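Local News and Public Safety Reporting – Notes for Week 4
Covering a fuel spill when you're first on the scene

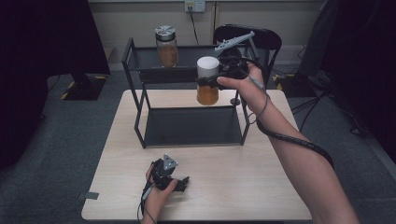 Birthe Eyvindsson wrote to me after last week's class that she didn't see why a spill with no injuries should get more than a paragraph. Her editor would have given it two lines on page six, she said, and she'd have agreed with him.

I used to think the same, so let me start there. A spill with no injuries is still a story about a road, a drainage ditch, a fire crew and whoever signed off on the route. Most of those people will pick up the phone on day one. By day three they've all been told to send you to the press office.

Our case for this week is the Borside road spill from last November. You should have read the packet already (if you haven't, please do it before the seminar, it's short!). The basics: a truck run by Skivimov went off the shoulder outside Borside, and 580 gallons of heating oil went into the ditch. The first report online said 638. Both numbers came from official sources on the same afternoon.

So which one do you print? I put this to the class every year and someone always says "the later one." Well, maybe. The 638 was what the truck was carrying. The 580 was what the fire crew worked out had left the tank. Those are two different things, and the first reporter didn't ask which one she was being given. When you get a number over the phone, ask what it is a number of, and write that down next to it in your notebook.

Next, the neighbors. The Bucur housing blocks sit 200 yards from the ditch, and 30 households were told not to use their wells. The first day's coverage quotes none of them. It has the company, the fire chief and a council member, and that's it. Ea Lauritsen's follow-up, which is the second piece in the packet, is mostly people from Bucur talking about water, and I think it's the better story by a mile. Look at how she handles the man who says his dog got sick. She prints what he said, she says the vet hadn't seen the dog, and she moves on.

A word on crowds. People turn up at spills, some to help and some to look. Please be careful with words like "mob" or "looters" – if you saw four people with buckets, write four people with buckets. And stand upwind. I mean it.

For the seminar, bring:
- your own 150-word version of the day one story, using only the packet
- one question you'd have asked Skivimov that they weren't asked
- the Drirnent county drainage map, printed if you can

We'll do headlines in the second hour. Mine for this one was terrible and I'll show it to you.

Print these notes | E-mail to a classmate
3 comments | 11 shares
Questions about the packet: see the course office | © Local Reporting course | Back to top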